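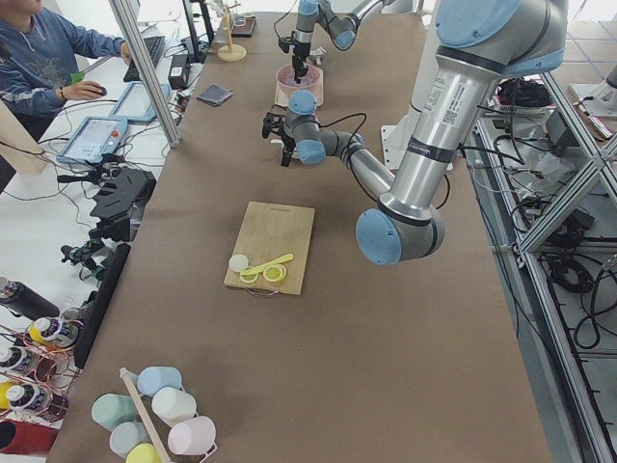 Ticket: far arm drifts during teleop demos
Status: open
Opened by: Margarida Paiva, 17 Feb 2023

Scooping demos on the two-arm table. When I drive the far arm into the pink bowl, it trails my hand by almost 2 cm. Near arm tracks beautifully!

Reply, Judite Tavares
Great catch! Did you re-zero the leader handle after the Verkico update? Mine needed it.

Margarida
Re-zeroed, recorded 16 new demos. Drift gone in all but the last 7 – those came after a pause. Wow, what a difference though!

Judite
Love it. Turn off idle sleep on the handle and record those 7 again. Keep the old logs, please.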